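Section 2: Before you spend money on a truffle patch

This guide covers the Nikcombe inoculated hazel kit. Read it with a raised eyebrow. Sellers of truffle trees like to print pictures of full baskets, and the baskets rarely come from trees they sold. 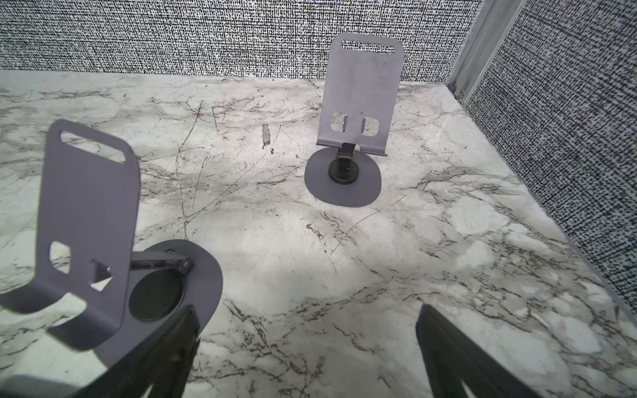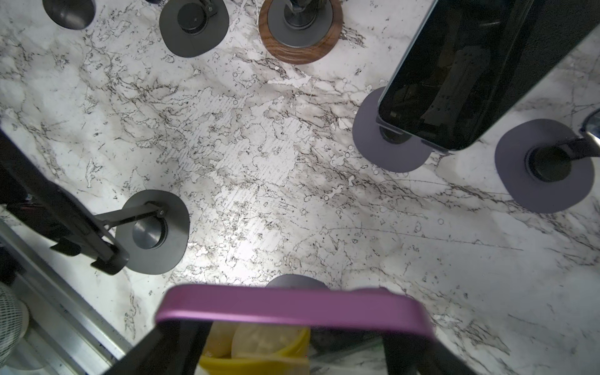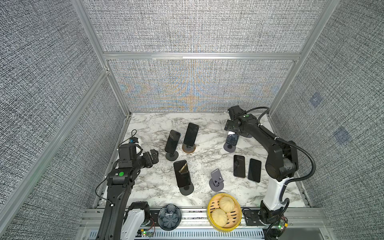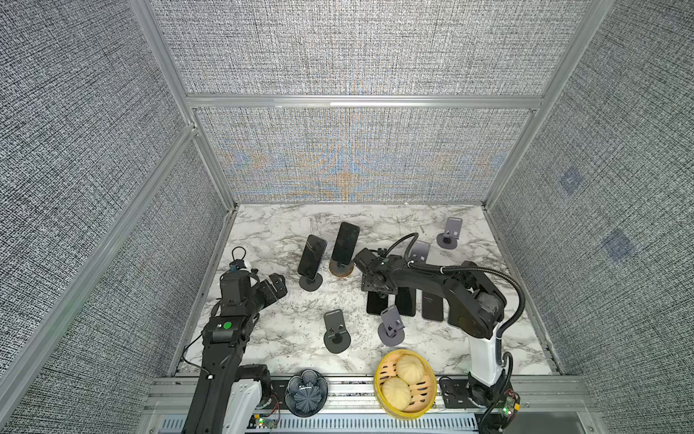 2.1 Checking the soil

1. Take soil from 14 spots across the plot. One scoop by the gate tells you nothing.
2. Mix the scoops in a clean bucket and send a bagful to a lab. The Werkeck test strips in the kit give a color, and two people will read it two ways.
3. If the lab says your soil is acid, stop here. Lime can raise the pH, but you will be buying it for years.

Note: "Suitable for most gardens" is on the box. Ask the dealer which gardens.

2.2 Planting

4. Soak each root plug before planting. Do not wash off the potting mix, as the fungus is in there, if it is anywhere.
5. Plant in October, with the top of the plug level with the ground.
6. Water by hand. Skip the Buvden root booster sold alongside the kit. Adel Ghoneim planted 144 hazels, half with it and half without, and saw no difference.

Caution: Fertilizer can harm the fungus. Keep lawn feed well away.

2.3 Waiting

7. Pull weeds by hand for the first two summers.
8. Do not dig to see how things are going.
9. Ignore the harvest chart on the back of the Jakubowski leaflet. It starts far too early, and the guarantee covers the tree only.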